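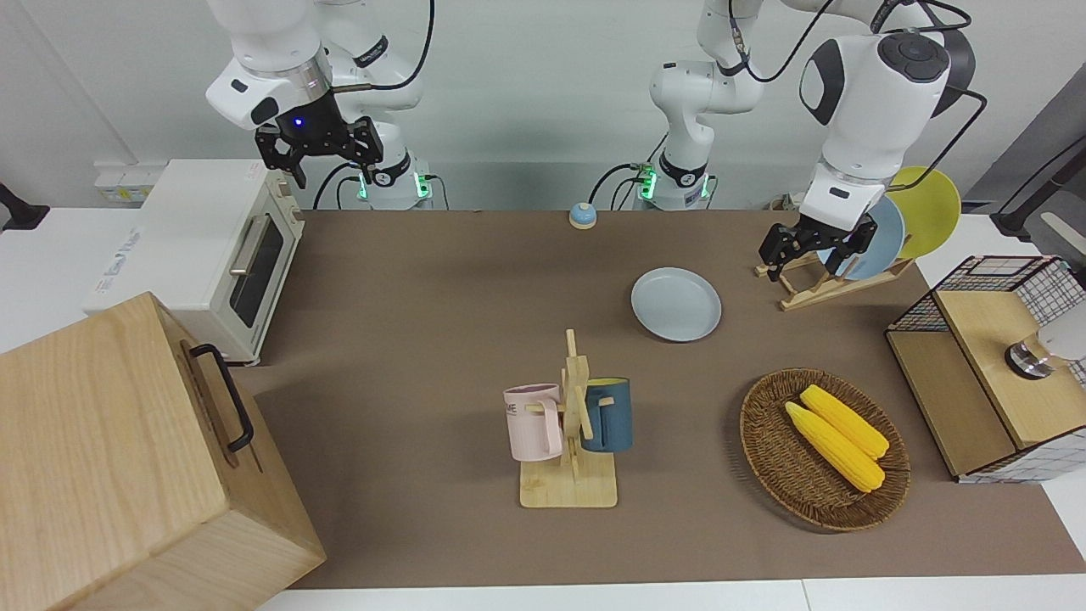
Plates in a rack of light-colored wood, against a plain white wall.

Krūmiņa Kitchen Shop, Plolstead
Frequently asked questions: plates, wooden racks and orders
Last updated: 19 Dec 2019

Many customers write to us with the same questions, so I collected the answers on one page. If you do not find yours, please write to the shop and Simin Akbari or I will answer. We are a small shop and it can take a few days.

Can I put the stoneware plates in the dishwasher?
Yes, all plates that we sell with the stamp on the back can go in the dishwasher. Older plates from the Gronitz series have no stamp and should be washed by hand. Their glaze is softer and it becomes dull after many cycles. The plates will still be safe to eat from, only less pretty.

What are the gray lines on my plate? Is it broken?
Usually not. These are metal marks from knives and forks, and they lie on top of the glaze. Make a paste from baking soda and a little water, rub with a soft cloth, and rinse. For stubborn marks you can repeat it the next day. Please do not use steel wool, it makes new marks while you remove the old ones.
If you can feel the line with your fingernail and it goes through to the back side, then it is a crack. Stop using the plate for hot food.

Should plates dry standing or lying?
Standing is better. The foot ring on the back of a plate has no glaze, and it keeps water for a long time when the plate lies on a towel. Leave a little space between the plates so the air can pass. Bowls can lean in the rack with the open side down, but do not press them one into the other.

Which size of plate fits in a wooden rack?
The racks in our shop take dinner plates up to 28 cm. A larger plate will stand, but it leans forward and may fall if somebody pushes the table. For serving plates I recommend to dry them with a towel immediately.

Do I need to oil a new rack?
The racks come without oil. You can use them like this, but the wood gets darker in the places where the plates drip. I would oil it before the first use, with food-safe mineral oil or with linseed oil sold for kitchen use. Put on a thin layer, wait half an hour, wipe off everything that the wood did not take, and let it stand overnight. Repeat when the wood looks pale and feels dry. In our kitchen at home this is every March and once more in the fall.
Olive oil and sunflower oil are not a good choice. After some weeks they smell.

My rack has black spots. Can I save it?
In most cases, yes. Let it dry fully for several days, not in the sun and not on a radiator. Then sand the spots with a medium paper and finish with 400 grit, always in the direction of the grain. Wipe with white vinegar, let it dry again, and oil it. If the wood is soft when you press it with a nail, the rot is already inside and I would not put plates on it any more.

What should I put under the rack?
A tray or a mat that you can lift and wipe. The important thing is that the feet of the rack do not stand in water. Thick cotton towels are nice for one evening, but they stay damp underneath and the table can suffer from it - I have a ring on my own table from this.

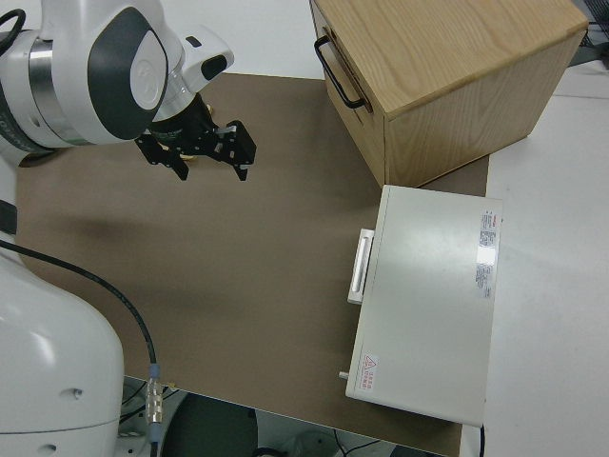 White arm and black gripper, over the work surface.

Do you sell single plates, or only sets?
Both. Single plates are possible in every series that is still produced. For Gronitz we have only what is left on the shelf, and the color may differ a little between two plates because they come from different firings.

Can you repair a chipped plate?
We do not repair in the shop. Byung-chul Lim in Bindville takes small jobs and can fill a chip on the rim or glue a plate in two or three pieces. A glued plate is for decoration or dry food, such as bread and cookies. It should not go in the microwave or the dishwasher. Please ask him for the price before you send anything.

How do you pack the orders?
Each plate is wrapped in paper and they travel standing on the edge, never flat. Two boxes, one inside the other. We use the same paper many times, so do not be surprised if there is print on it. Rinse the plates before you use them, please.

What does shipping cost?
Orders over $87 ship free. For smaller orders you see the cost in the cart before you pay. Racks are sent flat, with the screws in a paper bag taped to the longest piece of wood.

A plate arrived broken. What now?
I am sorry. Keep the box and the pieces, make a photo of both, and send it to us within one week. We send a new plate or give the money back, as you prefer. You do not need to return the broken one.

Can I return a rack after I oiled it?
Unfortunately not. We take back racks only if they are unused, also when they are already put together. If one leg is too short and the rack moves on a flat table, this is our mistake, and then the oil does not matter.

Can I visit the shop?
Yes, in Plolstead, in the afternoon. Please write before if you want to see a particular series, because part of the stock is in the storage room in Bindville and somebody must bring it over.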